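Walkers wanted for my winter coat diary study

Hi! I run a little newsletter in Drundell on what people wear when it gets properly cold, and I'm looking for 37 folks who walk to work, school or the store and don't mind writing a few lines about it (spelling doesn't count, I promise).

You wear your own coat, whatever it is. Puffer, wool, your dad's old parka, all fine. Every evening you jot down how long you were out, what you had on underneath and where the cold got in. I'm especially short on people with long hooded jackets, so please shout if you've got one!

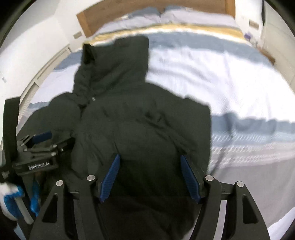

What you get

$165 once your diary is in, plus a printed copy of the finished issue. It goes out to more than 2,000 readers and I'll only use your words with your okay.

How to sign up

Drop a note at the Plaren coffee counter, or reply to the newsletter. Tell me your coat, your usual walk and whether mornings or evenings suit you for a quick call. I'm taking names through the end of November.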